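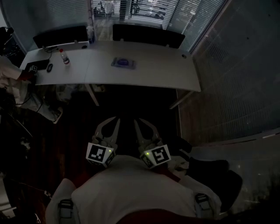 Every March, when our budget forms come due, I find myself giving the same little speech to anyone kind enough to stand still for it, so this year I thought I would write it down and spare a few people the trip to my office. The speech is about robots, or more exactly about the money we set aside for them, and my complaint is that we spend nearly all of it on the arm.

I understand the temptation! An arm is a fine thing to own. It has a brochure, a model name and a delivery date, and it looks splendid when visitors come by. When we were planning our own small project (teaching a machine to sort and hand over bench supplies, nothing grand) we had quotes from Ekport and Brosen laid out side by side, and we argued over reach and payload for weeks like people choosing a family car. The line for everything else said "accessories." It was 7 percent of the total, and I am sorry to say that I was the one who typed it in.

What we had left out was the work. Somebody has to pick up a gripper and show the thing how a tray is taken hold of, and then do it again with the tray turned a little, and again after lunch when the light has moved. That takes hours of a person's day, and a person's day costs money, even when the person is cheerful about it. It takes a room, too, one that can be left set up overnight. We thought we could borrow a meeting room between meetings, and I can tell you that putting everything away and getting it all out again eats a morning faster than you would believe.

Then there are the small things, which I have grown rather fond of. Spare fingers for the grippers. Printed markers, and more printed markers when those get scuffed. Chargers, straps that fit more than one size of hand, decent shelves, a second laptop. We ended up placing 11 separate orders with Ferkau in one season, each with its own form and its own shipping charge, all because I hadn't given the small things a line of their own.

So my advice, for what it's worth, is to write the budget backward. Start with the hours, and pay for them properly. Put in the room next, then the hand tools and spares, and see what is left for the arm. It may be a plainer arm than you hoped for. Snorradóttir, the firm that leases us ours now, was happy to start us on two months with a smaller model, and we learned more about what we needed from those two months than from all our quotes.

I know a form with 100 hours of somebody's time at the top looks less exciting than one with a machine there, and I have sat across from the people who must approve it. Bring them down the hall and let them try a gripper for ten minutes. Ours asked to stay longer, and the hours went through without a change.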